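Resources > Software Reviews > Manipulation Planning

Review: Menon Grasp Planner and Simulation Toolkit

Prepared by Hidayah Mandagi, Software Evaluation Office, Cludeten Institute
Mon 25 March

Shares: 16 | Comments: 3

The Menon toolkit combines a grasp planner, a motion planner and a simulation front end in a single package. The Institute began its evaluation in January, at the request of the teaching laboratory in Grerkanthorpe, which wished to replace three separate programs that had become difficult to maintain. This review covers the planner and the run viewer. The licensing terms will be addressed in a separate notice.

Scope of the evaluation

Testing was carried out by Hakim Nugroho and Fatima Lekota on a standard laboratory workstation. The reviewers used the kitchen counter environment with a simulated Franka Emika arm and a set of irregular object meshes. A total of 2556 grasp attempts were logged. All attempts used the default controller settings unless a change is stated in the text.

Installation was completed without assistance. The configuration files are plain text and well commented, although the units for joint velocity limits are given in only one place, at the end of the manual. The reviewers recommend that new users read that page first.

Planning begins from an approach pose above the target. The user may set the standoff distance, the approach direction and the allowed wrist rotation. In the counter environment, the arm is mounted close to the drawers, so the collision margin requires some attention. With the margin at its default value, the planner rejected a number of poses that were plainly reachable. Reducing it resolved the problem for most objects.
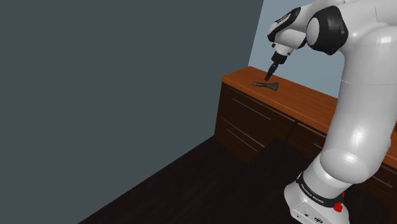
Grasp selection

The grasp planner ranks candidates by contact quality and by clearance from the supporting surface. Its treatment of elongated objects is good. Where an object is broad at one end and narrow at the other, the planner generally prefers the narrow part, and the ranking can be inspected line by line in the log. The reviewers found this log to be the most useful feature of the package.

Results were less consistent on meshes with rough or uneven outlines. Small bumps in the surface produce a large number of nearly identical candidates, and planning time rises accordingly. Of the logged attempts, 466 were stopped by the time limit before a grasp had been chosen. Raising the candidate limit to 3000 did not improve the outcome. Simplifying the collision mesh before import did, and the visual mesh may be left as it is.

The run viewer

Each run may be replayed from a fixed view or from a view at the gripper. The second is of considerable value when checking finger placement, as it shows the gap between each fingertip and the object at close range. Textured meshes are displayed clearly enough to match a contact point with a feature on the surface. Contact forces are plotted in a separate window, which cannot at present be docked beside the replay. Ms. Lekota has reported this to the developer.
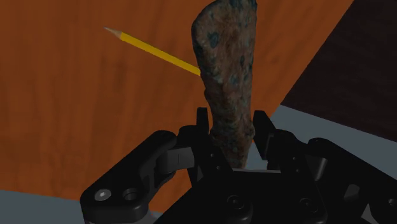 Gripper view in the run viewer, with the fingertips on either side of the object's narrow end.

Findings

The toolkit is approved for use in the Grerkanthorpe teaching laboratory and for student projects. It is not yet approved for the Bakmont production cell, where the time limit failures described above would be unacceptable. Ikhsan Harahap will repeat the rough mesh tests when the next release is available.

Laboratories adopting the package should keep a copy of the default configuration before making changes. The reset command restores the planner settings but leaves the collision margin at its last value.

Contact: Software Evaluation Office, Cludeten Institute | Copyright Cludeten Institute | Back to top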